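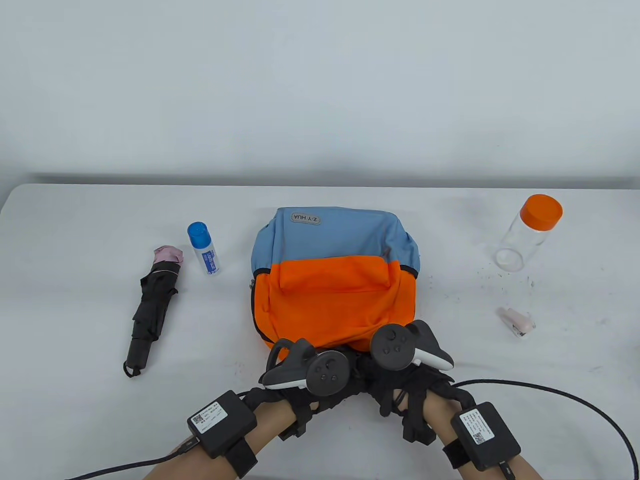
Progress Report: Review of the Inivora Glove Capture Kit
Prepared for: Privach, Equipment Fund
Prepared by: Darius Vītola
Date: 20/09/2025

1. Purpose

The grant covers a review of the Inivora kit as a means of recording two-handed manipulation for the Zaki arm pair. The review addresses fit, tracking, cabling and the quality of the exported files. Pricing and support terms will be covered in the final report.

2. Work completed

The kit was installed at the Skuvside bench in September. Recording to date has concentrated on bags, which combine soft fabric, zippers and straps and are difficult to script by hand. The target for this phase was 200 accepted episodes, and it has been met. Episodes with a tracking dropout longer than two seconds were rejected and repeated.

Each wearer has a gloved hand, a controller and a wrist module per side. Both modules are cabled. In the open-bag tasks, the pack lies on its back with the compartment unzipped and other household items stand on either side of it, so the operator must reach in without disturbing them.

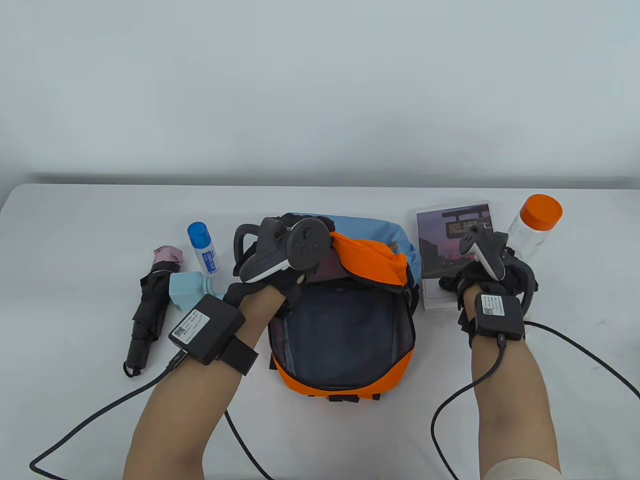 3. Findings

Fit: The straps hold the modules in place on the forearm. Smaller hands need the finger straps at their tightest setting.

Cabling: The cables are the main limitation. They rest on the table during low reaches and have to be rerouted when the operator changes sides. Inivora has been asked to quote for longer leads and a shoulder clip.

Grip: Controllers stay with the hands throughout a task, including when a compact pack is held from both sides. Wrist rotation is reduced in this position.

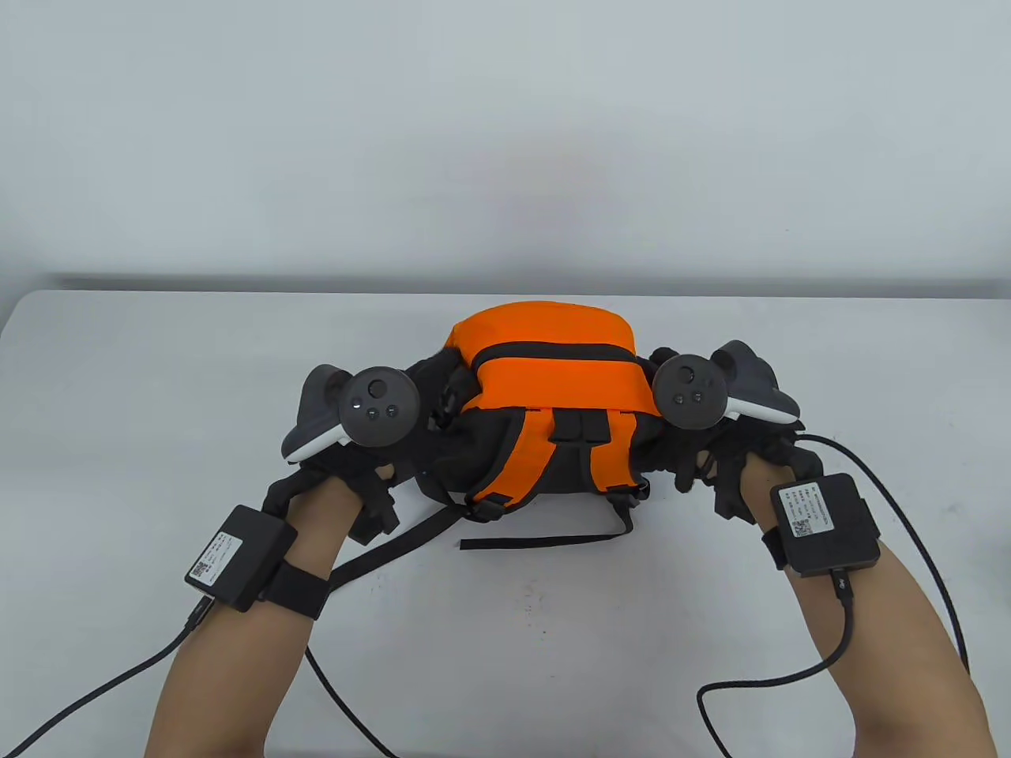 4. Budget

Spending on the kit and spare straps stands at 3,000 euros, within the approved line. No transfer between lines is requested.

5. Next steps

Replay of the accepted episodes on the Zaki arms will begin once the export format is confirmed. Results by task type will be attached to the final report.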